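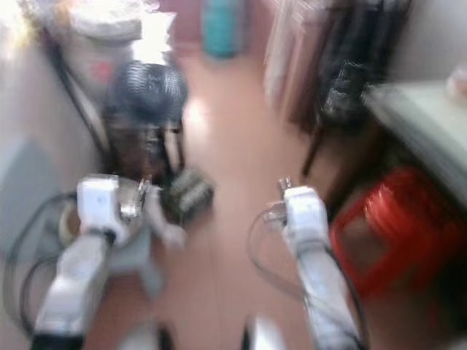 Finlay Niven asked on the tracker whether the release should go out at all, given that the left arm stopped answering in the middle of a run and took the safety stop with it. It should, with the affected episodes kept and marked.

Home | Data | Faults | Licence

Friday, by Aisling Doherty

Hedora-Faults

Two-arm household recordings made at Emley with the Prunard controller. The set holds 300 episodes, of which 41 contain a fault.

Fault summary

The controller drops a joint reading when the left arm is near full reach. The planner then reuses the last good value for up to 200 ms – long enough for a commanded position to be wrong. In the worst episode the stop signal was queued behind old motion commands and the arm kept moving. No one was hurt.

Wrist views cover the tableware tasks. In these, late readings show up as fingers closing short of a rim or handle. Marks on a plate are not labelled as contact damage.

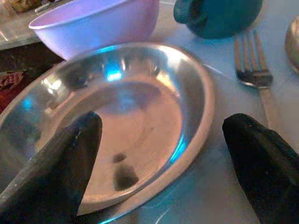 Known problems

- Head video is blurred during fast moves. Do not use it for timing.
- Fault labels start at the first stale reading, which may come before any visible error.
- Logs are cut at 2,000 lines per episode.
- The fix in the Magyar branch sends stop signals on their own channel. It has not been tested with both arms loaded.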